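Última actualización: enero

¿Cómo agarra las cosas un robot? Probamos pinzas y cámaras en una cocina de juguete

¡Hola! Trabajo en un taller donde pasamos el día haciendo que un brazo robótico recoja cosas de una mesa. Cuando lo cuento, mucha gente se imagina coches, tornillos o cohetes, y yo tengo que confesar que la semana pasada estuve tres tardes seguidas con una fresa.

Usamos comida de juguete y cacharros de cocina por un motivo muy práctico: hay de todas las formas. Un plato es ancho y bajo, una taza tiene un agujero enorme en medio, un plátano pelado tiene puntas por todas partes. Si una pinza se apaña con todo eso, ya sabe bastante de la vida.

Haz una prueba antes de seguir leyendo. Busca en tu cocina una cuchara, una taza y una fruta, y cógelas usando solo el pulgar y el índice. La cuchara es fácil. Con la taza seguramente has ido directo al asa, o has pellizcado el borde. ¿Y la fruta? Has tenido que abrir más los dedos y buscar el centro, porque si la coges por un lado se te escapa rodando. Pues todo eso, que tú haces sin pensar, hay que conseguir que lo haga el brazo.

Nuestra mesa de pruebas

La mesa es blanca y lisa. Lo del color tiene su ciencia: un ordenador distingue mucho mejor una botella roja sobre blanco que sobre un mantel de flores (lo intentamos una vez con un mantel de flores y fue un desastre precioso).

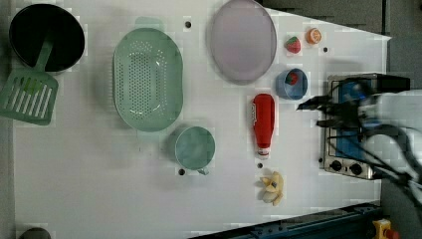 El brazo entra por la derecha, con la pinza apuntando hacia el cuenco azul.

En una mesa así hay tareas fáciles y tareas con mala idea. Sacar una fresa de un cuenco es de las segundas. La pinza tiene que bajar entre las paredes, abrirse lo justo, cerrarse sobre la fresa y volver a subir sin llevarse el cuenco de paseo. Si abre demasiado los dedos, choca con el borde. Si los abre poco, aplasta la fresa desde arriba en vez de abrazarla.

Con el escurridor pasa otra cosa distinta: es grande, y una pinza pequeña no puede rodearlo. Hay que agarrarlo por el borde, como cuando tú coges una pizza por la esquina. Y los agujeritos confunden a algunas cámaras, que ven muchos puntos y no saben muy bien dónde acaba el objeto.

Dos pinzas, un montón de intentos

Este mes comparamos dos juegos de dedos, que en el taller llamamos Hita y Mevport. Los dedos Hita son más estrechos y se meten en cualquier rincón. Los Mevport son más anchos y sujetan con más calma las cosas blandas. Hicimos 400 intentos en total, repartidos entre las dos, y cada vez apuntábamos en una hoja si el objeto había llegado a su sitio, si se había caído por el camino o si la pinza se había cerrado en el aire (esto último pasa más de lo que nos gustaría, y suena «clac», muy triste).

¿Cuál ganó? Depende de a quién le preguntes. Con la fresa del cuenco, Hita falló 19 veces y Mevport falló 60 -- ¡una paliza! Pero con las cosas de peluche la historia cambió por completo, y de eso te hablo más abajo.

Los ojos del robot

Un brazo sin cámara puede moverse muy bien, pero va a ciegas. Es como jugar a la gallinita ciega: si alguien te dice «la taza está a dos pasos» y luego mueve la taza, tú cierras la mano donde ya no hay nada.

Por eso nosotros trabajamos con dos miradas a la vez. Una viene de una cámara colocada arriba, que ve la mesa entera como la vería un pájaro. La otra viene de una cámara en la muñeca, que viaja con la pinza y se acerca a los objetos cuando ella se acerca.
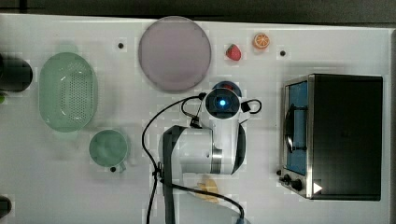 ¿Por qué hacen falta dos cámaras, si con una ya se ve la mesa?
Porque cada una se pierde algo distinto. Desde arriba se sabe dónde está cada cosa, pero a veces el propio brazo se pone en medio y tapa justo lo que quiere coger. Desde la muñeca se ven muy bien los detalles de cerca, aunque el resto de la mesa desaparece. Juntas se ayudan, igual que tú miras primero la estantería entera y después acercas la nariz para leer el título del libro.

También probamos qué pasaba al quitar una de las dos. Solo con la de arriba, el brazo llegaba a la zona correcta y luego se equivocaba por un poquito, lo que mide tu uña. Solo con la de la muñeca, cogía de maravilla lo que tenía delante, pero tardaba muchísimo en encontrar lo demás. Una vez se pasó más de 25 segundos buscando el plato, dando vueltas como quien ha perdido las gafas.

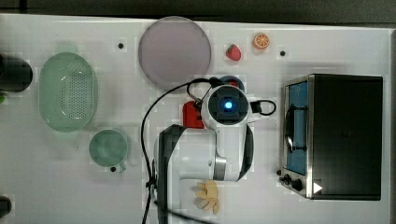
El controlador, o quién manda aquí

El brazo y las cámaras no deciden nada por su cuenta. De eso se ocupa el controlador, un programa que recibe las imágenes y contesta con órdenes muy cortitas: sube un poco, gira un poco, cierra, espera, abre. Manda muchísimas órdenes seguidas, tan rápido que a nosotros nos parece un solo movimiento.

Tenemos dos y los vamos cambiando. El primero, Prostley, es prudente: se acerca despacio y corrige a cada rato. El segundo, Hong, va lanzado y a veces se pasa de frenada. A mí me cae mejor Hong, aunque los resultados de Prostley son más bonitos, qué le vamos a hacer.

Una cosa que me sorprendió al empezar es lo mucho que influyen los cables. El brazo los lleva encima, y al estirarse o doblarse los arrastra consigo. Si un cable queda demasiado corto, tira; si queda demasiado largo, puede rozar los objetos de la mesa y moverlos. Así que antes de cada tanda hacemos girar el brazo despacito y miramos solo los cables, como quien se revisa los cordones antes de una carrera.

Lo blando es lo más difícil

Y ahora, lo prometido: los juguetes de peluche. Una botella dura siempre mide lo mismo, la aprietes como la aprietes. Una de tela se hunde, se tuerce y cambia de forma entre los dedos. Si la pinza aprieta poco, resbala. Si aprieta mucho, la tela se arruga y la botella se inclina hacia un lado. 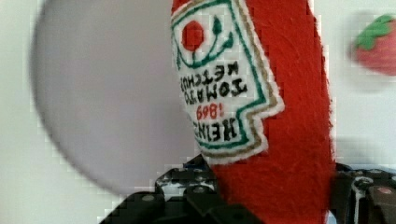 Aquí los dedos anchos de Mevport nos dieron una alegría, porque reparten el apretón sobre más tela. Los de Hita pellizcaban, y el peluche se iba girando poco a poco hasta acabar boca abajo. Con Prostley al mando y los dedos Mevport puestos, la cosa mejoró tanto que aplaudimos (éramos dos, pero aplaudimos fuerte).

Puedes comprobarlo en casa con un calcetín enrollado. Cógelo primero con las puntas de dos dedos y muévelo rápido de un lado a otro. Después cógelo con los dedos bien planos y repite. ¿Notas cuál se retuerce más? Prueba luego con una pelota de goma y con un trozo de pan, y apunta en un papel lo que pasa cada vez. Eso mismo hacemos nosotros, con una hoja un poco más larga.

El mes que viene queremos montar un dedo de cada tipo en la misma pinza, Hita a un lado y Mevport al otro. No tengo ni idea de cómo va a salir.

Artículos relacionados
¿Por qué los robots llevan un botón rojo?
Cómo ve los colores una cámara
Construye una pinza con cartón y pajitas
Motores, codos y muñecas: las partes de un brazo robótico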